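Table-top puzzle testers wanted at Wainwright

Do you like things that fit together? Blocks, pegs, shapes with holes in them, the sort of toy you pick up "for a second" and put down half an hour later? Then we would love to hear from you!

Halura makes plain, sturdy building and threading sets for children and for adults who are getting their hand strength back after an injury. Our new set, Pisen, is nearly ready, and before it goes into production we want lots of different hands on it. Big hands, small hands, stiff hands, left hands, all welcome.

What you would be doing

Sessions run through November in our workroom at Wainwright. You sit at a table with the pieces and work through a few short tasks: picking up a block, turning it over, setting it down on a mark, stacking, threading. Then we have a chat over tea about what felt good and what was fiddly. A session lasts 91 minutes at the very most (we timed the longest one in the spring) and you can stop for a break whenever you fancy.

We are asking each person to come 3 times, with a week between visits, and there are places for up to 700 people. You do not need to be good at puzzles. Grumbling about a piece that will not sit right in your fingers is every bit as useful to us as finishing quickly.

Who can take part

Anyone aged 16 or over who can get to Wainwright. The workroom is on the ground floor with step-free access, and you can bring someone along. Tell us beforehand if you need a higher chair or a large-print task sheet.
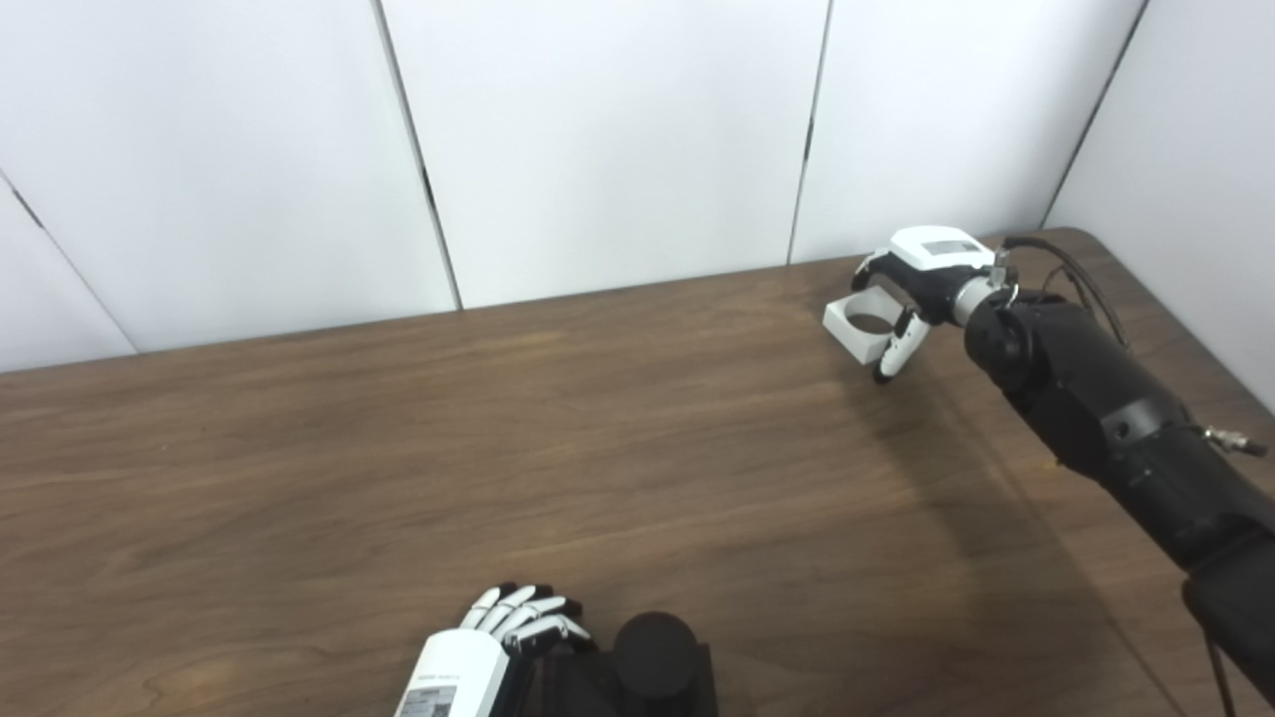 Square block with a round hole, lifted just clear of the wooden table.

Travel is paid back on the day, so please keep your tickets. You will also get a Pisen set to take home after your last visit.

How to apply

Fill in the short form on the Halura website, or ring the workroom and ask for extension 673. Please let us know which mornings or afternoons suit you. Forms need to reach us by Friday, October 9, 2020, and we will reply to everyone who applies.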